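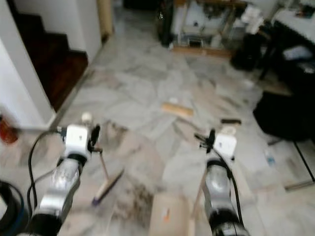
Broom on the marble tiles at the bottom of the stairs, with the worst patch still to go.

Dirt smudges on grey and white marble tile, sweeping only gets half of it

Posted in Floors and Cleaning by mindville_reno, 25 May 2026

Hi all, hoping somebody has dealt with this floor before me. We've got marble tile, grey and white, running from the foot of the stairs right through the downstairs, and there's a blotchy patch of dark dirt that I can't get on top of. The bits and crumbs sweep up fine. The smudges don't. I've been at it with a broom, and I feel like I'm just pushing a grey film from one tile to the next.

The stairs are dark wood and there's a wooden skirting strip along the base of them, right beside the tile, so I'm nervous about slopping a lot of water around. I also don't know when the tile was last sealed, if ever. We only moved in last September and the previous owners left us a box of keys and no paperwork at all.

Two things I'd like to know. Is there a better way to sweep so I'm not smearing it? And what can I safely use on marble afterwards? My neighbour swears by vinegar and hot water for everything, but I have a feeling I read somewhere that's a bad idea. I've got a bottle of Treten floor cleaner under the sink, the lemony one, and the label is no help.

Oh, and one of my broom heads has come off its handle and won't stay on. Worth fixing or just bin it?

tilesandtea

Please don't use the vinegar! Marble is soft stuff and acid eats the polish, so you end up with dull spots that no amount of mopping will bring back (ask me how I found out, my whole bathroom vanity is a lovely matte colour now). I'd leave the lemony bottle alone too until you know what's in it. You want something marked pH neutral and okay for natural stone.

For the sweeping, I reckon you're going too hard. Short, light strokes all in the same direction, and lift the broom at the end of each one so the bristles don't flick the grit back behind you. Grit is what scratches marble, so go over the patch a second time before any water goes near it. A small hand brush is good for along the skirting where the big broom can't get in.

Then a microfibre mop, well wrung out, just damp. I mix mine in a little bucket at whatever strength the bottle says and work a couple of tiles at a time, drying with an old towel as I go. Yes it's slow. I put a podcast on. If you stay a hand's width off the wood with the mop and do that last strip with a cloth, your stairs will be fine.

To check the sealer, put a few drops of water somewhere out of the way and leave them 2 minutes. If the stone goes darker underneath, it's drinking it in and wants sealing.

ross_floorguy

Agree with the above. If it's still blotchy once it's clean, the dirt could be down in the surface, and then you're looking at a stone poultice or a light hone. I'd hire someone for the hone. Last one I did was 400 grit first and then up to 1000, and it's easy to make a mess of if you start too coarse. I wouldn't touch 200 on a floor like that unless it was badly scratched.

Fix the broom. Pull any old wood out of the socket, sand the end of the handle to fit and put one screw in through the side.

lirnon_lou

I just use dish soap on mine and it looks ok to me?? Bit streaky in the afternoon sun.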